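6 August 2023

Adhesive shelf life, second look

The Clostia rep says the two-part paste is good for 15 months unopened. The Dakum sheet gives a similar promise for theirs. I have my doubts about both. Our storage cupboard gets warm every summer and the printed dates assume it doesn't.

Pulled the old Clostia tubes (delivered in December) and the fresh ones from the Haworth order. Mixed 50 g of each by weight, same cups, same stirring time. The old resin had a grainy look before any hardener went in. Warming it cleared most of the grain, which the data sheet says is fine. Maybe. The sheet was written by the people selling the tubes.

Lap joints on scrap aluminum, 3 per batch, sanded with 150 grit and wiped down. Clamped overnight. I don't trust the wipe on the second set, the rag had been used already.

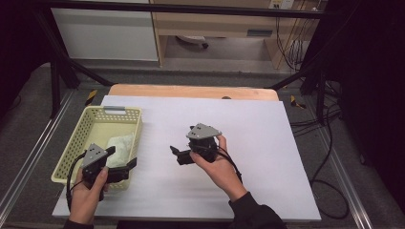 Results so far

Old batch: two joints held to the end of the scale, one let go early and peeled clean off one side. That smells like bad surface prep to me – see the rag. Can't blame the paste for it, can't clear the paste either.

Fresh batch: all held. Sample far too small to mean anything and I would like people to stop quoting it in the hallway.

Dakum: not tested. Cartridge nozzle was blocked solid, dated well inside its limit.

To do

Repeat with clean rags, one per joint. Put a thermometer in the cupboard and leave it there. Ask Skorkerier what temperature they keep their stock at before it ships – last time they answered with a brochure.

Don't throw out the old tubes yet. Red tape on the lids, not for customer parts.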